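Opinion > Packaging > Labeling

Small Cans Need Their Net Weight on the Lid 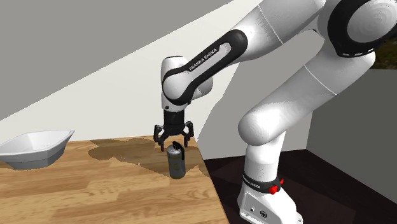 A small can upright on a wooden tabletop, in a computer rendering.

Last updated: 2020-10-09

Net weight on canned food is printed on the side of the can. On a shelf at eye level this works. In a pantry, a drawer or a stacked case it does not, as the part of the can most often in view is the lid. I think the figure should be repeated there, in type large enough to read at arm's length.

The usual objection is cost. Lids are bought in bulk and shared among product lines, so a printed weight would split one stock item into several. The objection is fair for large canneries with many fill sizes. It is weaker for small ones. Fornside packs three sizes, and each already has its own lid diameter. Adding the weight there changes the ink jet program and leaves the lid stock alone.

Ink jet coders already put the lot code and best-by date on the lid or base. A weight mark adds one line. Védís Thygesen, who ran the coding line at Barua, told me that the extra line slowed nothing on her equipment, though the print head had to be cleaned at shorter intervals. That is a real expense and should be counted.

A second objection is that shoppers do not use net weight. Some do not. Kitchens that cook to a recipe do, and so do food pantries that log donations by weight. Khrystyna-Mariia Ivanyshyn keeps the intake log at the Mirura pantry. One October delivery held 241 cans in 13 fill weights, and each can had to be lifted and turned to find the figure. With lid marks, an open case can be read from above.

I would not make the mark mandatory at first. A voluntary format, with a fixed position near the rim and a minimum type height, would let canneries test it on one line. The side label would remain the legal statement. If the two disagreed, the side label would govern.

Recent in Opinion
Date Codes Should Put the Year First
Traremura and the Case for Plain Cartons
Who Pays for Dented Stock?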